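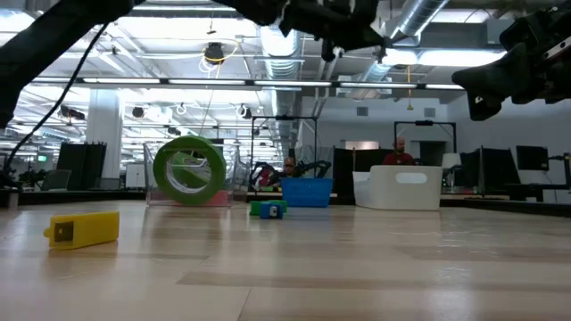 Two-arm sorting station with tape roll, small blocks and three open bins on the work surface.

Flarar Tabletop Sorting Station

The Flarar is a two-arm station for picking, sorting and putting away small objects. It is sold to labs, training rooms and light assembly shops that need a working cell on a bench and don't have the floor space or the budget for a fenced one. Lelham supplies it as a package, or you can buy the parts separately if you already own arms.

What you get

The base package has 2 arms, 2 parallel grippers, one controller, a power supply, the mounting hardware and a license for the Bandara control software. The software license does not expire. Updates are included for the first year, and after that you can renew or stay on the version you have.

Bins, blocks and other handling items are not in the base package. Most buyers pick these up locally. Ordinary household bins work well, and it helps to have a mix: a clear one, a solid color one, and one with a handle cutout if your task involves moving the bin itself. Clear walls are harder for some vision setups, so buy at least one early and test with it. Tape rolls are a good stand-in for round parts. They stand on edge, they lie flat, and they cost very little to replace.

Planning the space

Allow 59 inches of clear width for the two arms to work the same surface. They can be mounted closer together, but you will spend more time setting the no-go zones in Bandara. Leave room behind the station for the controller and for someone to reach the cables.

The station can go in a shared office. If it does, plan where people sit. Desks behind the work surface should be outside the full reach of both arms, and the stop button should be where the operator can hit it without leaning over the table. A second button for the far side is sold as an option and we recommend it for any room with more than one team in it.

Light matters more than most buyers expect. Long rows of overhead fixtures give even light, but they also put reflections on a glossy table. A matte mat fixes this and is cheaper than changing the lights.

Cables

Each arm has one power and data cable. Leave slack for the full range of motion and clip the cable at the base. Overhead routing is fine. Worn cables are the most common spare we ship -- order one extra with the station.

Budgeting

Ask for a quote on the arms first, then add these lines:

Spare gripper fingers, one set per arm
Extra cable
Matte work mat
Second stop button
Handling items and bins (set aside 100 dollars)
Installation visit, if wanted

Set 15 percent of the hardware price aside for the first year. It goes to fingers, mounts and the small brackets you find you need after the first month.

Lead time

Stations ship from our Navivberg warehouse. Orders placed before the end of March go out at the current price. Spare parts in stock leave the next working day.

Returns

Unused hardware can be returned in its original packing. Mounted arms are inspected first and a restocking fee may apply.

6 shares | 2 comments

Contact Lelham sales | Copyright Lelham, all rights reserved | Back to top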